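Prirwood Court Bundle Trolley, model 2039

The 2039 is a lockable trolley for moving paper bundles between chambers, court offices and hearing rooms. It replaces the older 214, and parts for that model will be stocked until August.
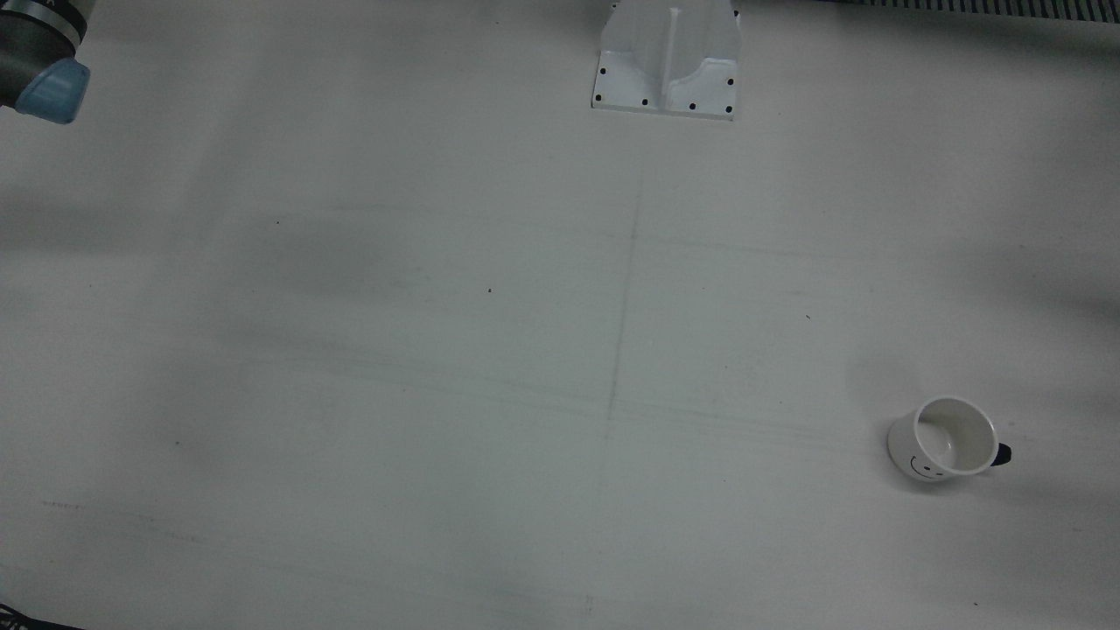 *White tabletop with a matte finish.*

## Specification

- Holds 18 lever arch files on two shelves
- Overall height 1000 mm
- Steel body, grey powder coat
- Keyed lock, two keys supplied
- Four swivel castors, two with brakes

The shelves lift out for cleaning. The upper one can be set flat or tilted — most clerks prefer it tilted, as the spines can be read from standing height. Label holders fit either side of the door and take a standard case number card.

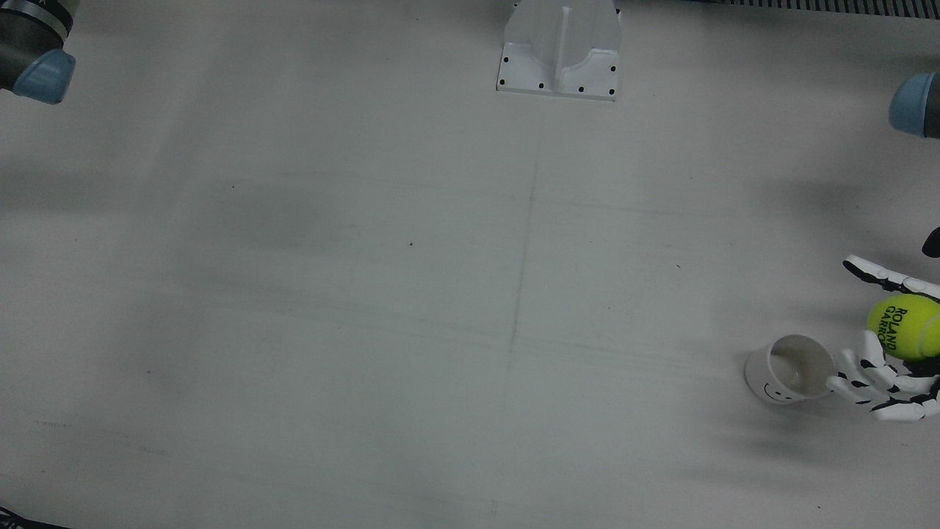
*Pale work surface, seen from above.*

## Options

The Lévesque divider set splits each shelf into three bays, so that claimant, defendant and court copies stay apart. A Faltiment rain cover is available for walking between buildings. It won't fit if the side handle has been added.
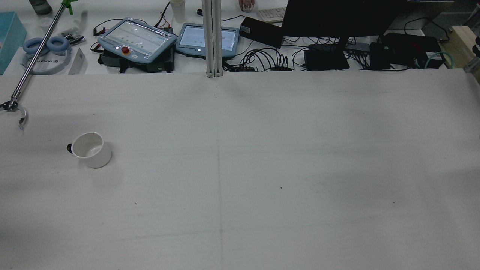 Replacement keys are ordered by the number stamped on the lock. We ask for the request on firm or court letterhead and don't take key orders by phone.

## Ordering

Trolleys are sent assembled from our Trarora warehouse. Please tell us about steps or narrow lifts when you order. Prices on request.

Page updated 15 October 2019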